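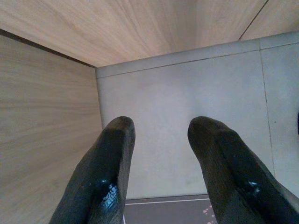

*Wood-grain and pale gray panels, with the back wall showing.*

I put off making my own cabinet cleaner for years, mostly because I figured it had to be complicated. Well, it's about as hard as making iced tea! I mix a batch whenever the old one runs out, and it does the shelves, the doors and the greasy strip above the stove.

**What you need**

- 434 ml of warm water (odd number, I know – it's what my bottle holds once there's room left to shake)
- 104 ml of plain white vinegar
- a small squirt of dish soap
- a funnel, or a steady hand
- two soft cloths

My first recipe came from Theophilus Odoi, who used to run the hardware counter at Rathjen in Torport. His version had twice the vinegar and my whole kitchen smelled like pickles until the next morning, so I cut it way back.

**Mixing it**

Rinse your bottle out well, especially if something else used to live in there. Please don't reuse a bottle that held bleach, because bleach and vinegar make a nasty gas. Pour in the water, then the vinegar, and add the soap last or you'll be fighting foam the whole time (ask me how I found out). Put the cap on and tip the bottle over slowly a few times. Write what's in it on a piece of tape and stick that on the side.

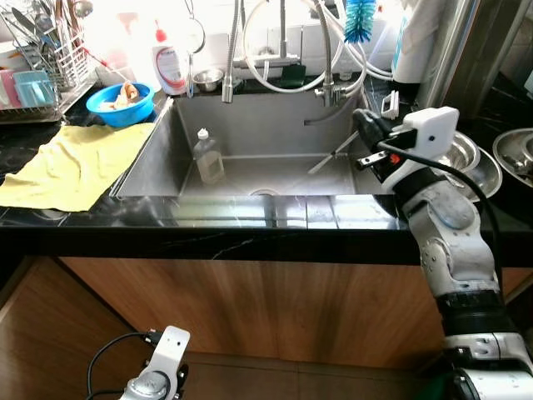
*Clear bottle with a white cap, standing in the sink.*

**Using it**

Empty the cabinet first. All of it, even the gravy boat. Wipe out the crumbs with a dry cloth, then dampen the second cloth with cleaner and go back to front. You want the cloth damp and that's it – too much liquid gets into the seams between panels and they can swell. Go over everything once more with plain water and dry it right away.

Sticky rings take a bit longer. I lay the damp cloth over them while I do the next shelf and then come back.

One big warning: keep this stuff off marble. Vinegar dulls it, and my sister has a cloudy patch by her faucet to prove it. For stone I use warm water with a drop of dish soap and skip the vinegar completely.

I leave the doors open for an hour or so before anything goes back in. If you have shelf liner, let that dry separately. I buy mine at Cuso in the long roll and cut it with kitchen scissors, and I always cut the first piece too short, so start with your smallest shelf.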